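Speaker notes: Packing small sweets without losing the afternoon
Talk for the packing bench meetup at Rarnunska, 2026-10-21
Speaker: Domnica Onu

Slide 1. Start

Say hello, thank Kittipong Kamolrat for the room and the coffee. Say that the talk is 16 minutes and that questions come at the end, except about tape, which people can shout out.

I pack candy orders at Truvbridge. Mostly lollipops, some wrapped caramels, gift boxes from September on. Last season the bench sent out 2845 boxes. I want to talk about the box while it's open, because that is where we lose time.

Slide 2. What a small lollipop does

Ask who has packed lollipops before. Wait for hands.

A lollipop is a ball on a stick, and the stick is the problem. Put a handful in a box and the sticks cross. Pull one and two more come up with it. The small ones are worse than the big ones since they weigh so little that nothing holds the rest down.

We tried lining them up heads to one end. It looks good and takes far too long for a plain order. We only do it now for the Saarinen gift boxes, where the customer pays for it. Everything else goes in loose, in its own section of the box.

Slide 3. The table

Keep this one short. Clear surface, box in the middle, open side up. Only the clear candy jar between you and the box. Green cloth off to the side for wiping up sugar dust.

People like to work with the box near the front edge. I ask them to push it in a bit. If a lollipop drops, it should land on the table where you can see it.

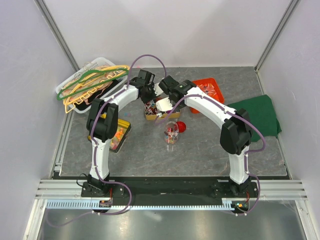
A mixed pile is fine for the plain order. Red, blue, dark, whatever comes. Don't sort by color unless the order sheet says so. We had a new packer sorting colors for a full morning because the sheet had a picture of a rainbow on it. The sheet has been changed.

Slide 4. Picking up

Pick from the top of the pile. Take the candy end if you can reach it, because a stick held at the tip swings and catches its neighbors. If two come up together, put both down and start again. Shaking them apart over the box cracks the candy, and we then have to go through the section looking for chips.

Pause here and do the demonstration with the bag from the supply table. Do it slowly. Do the bad version first.

Slide 5. Sections

Fill one section before starting the next. Lollipops first, flat items last. When a box has both, the flat ones can slide under the sticks and get missed at the check.

Level the pile with the back of your hand. Any stick that stands higher than the wall of the box will push the lid up, and the lid label tears. Of 1062 returns we looked at, the largest group had a torn label and nothing else wrong.

Mention that Jikton makes the boxes we use now, and that the section walls come up higher than the old ones. The price is a little more per box. I don't have the exact figure with me, so don't guess if asked. Offer to send it.

Slide 6. Checking

Weigh, look, close. The scale catches a short box. It won't catch a broken candy, so look before the lid goes on. Use the lamp. Clear wrappers shine and can hide a crack, so tilt the box once toward you and once away.

If the section has chips in it, empty it onto a tray and refill. Don't pick the chips out one at a time.

Slide 7. Questions

Likely ones: gloves (yes, thin ones, snug at the fingertips), static from the wrappers (worse in dry weather, we run a humidifier), whether paper filler helps (not with sticks, they poke through it).

Leave the last slide up with the order sheet template. Spare copies are on the chair by the door. Collect the demonstration bag before leaving.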